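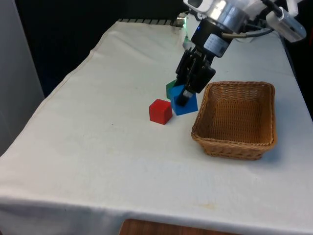
Pralero toy sorting, update for Eun-ji Kang, Tue 3 September

Bit behind, sorry, writing this between jobs. Red, green and blue cubes now in use on the table with the white cloth. Wicker basket chosen for the tidy-up sets, low sides so easy to reach into. Want it in all the sets by November.

Spent so far: £277 of the £700. Cloth and basket both out of that, reciepts to follow. Urquhart still owe us a quote for spare baskets, chased twice.

Still to do: wash the second cloth, labels for the boxes, decide on lids. Ji-hoon has the order form and will send it thru once the quote is in.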